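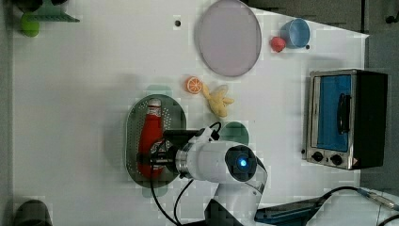
4.2 Setting the kitchen timer on the Runddale wall clock

The box says setup takes a minute. Allow longer.

1. Hold MODE until the hour blinks. A short press only changes the backlight.
2. Press UP to set the minutes. The limit is 90, whatever the label on the back claims.
3. Press START. If you hear two beeps, the timer did not save. Go back to step 1.

Note: "Smart Repeat" is supposed to remember your last three times. Ours kept one. Write the others down.
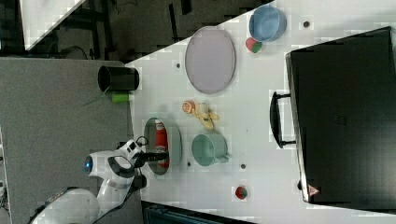
Fig. 6. Red bottle in the gray tray, light blue bowl at the top of the table.

Caution: Do not trust the battery icon. It can show full for up to 36 hours after the cells are weak. Replace them every June.

4. To stop the alarm, press any key except MODE, which adds 23 seconds.

Revised by Hanane Belhaj, Dec 19, 2019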